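Ripple-wall cups at the Haverford campus café: do they do what the box says?

Results and discussion

Our group started this project because the Closgate café switched to ripple-wall cups in February and put up a sign saying they were "cooler to hold and kinder to the planet". We wanted to test the first half of that and were doubtful about the second.

We collected 118 survey responses. Most people said the new cups felt nicer in the hand, but the survey was handed out beside the sign, so we don't put much weight on it. Only 17 people could say which bin the cup should go in, and 11 of those named the wrong one.
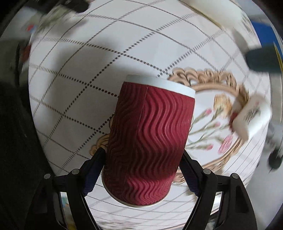
Figure 2. Red ripple-wall cup with white rolled rim. The sleeve seam runs down the front.

The seam turned out to be the most interesting part. The ridges don't quite line up on either side of it, and the sleeve overlaps itself there, so a temperature reading taken on the seam isn't comparable with one taken elsewhere. Our first set of readings ignored this and we have thrown them out. The supplier's leaflet (Fliris range, distributed by Clurmont) gives a single figure for the whole cup and doesn't say where it was measured.

As for the planet, a second layer of paper is still more paper. The café ordered 2271 cups last term and we could find no record of how many were composted. The manager's answer was "most of them" - we would like to see that written down somewhere.

Next term's group should measure the old single-wall cups with a cardboard sleeve, using the same colour and size if the café still has any in storage.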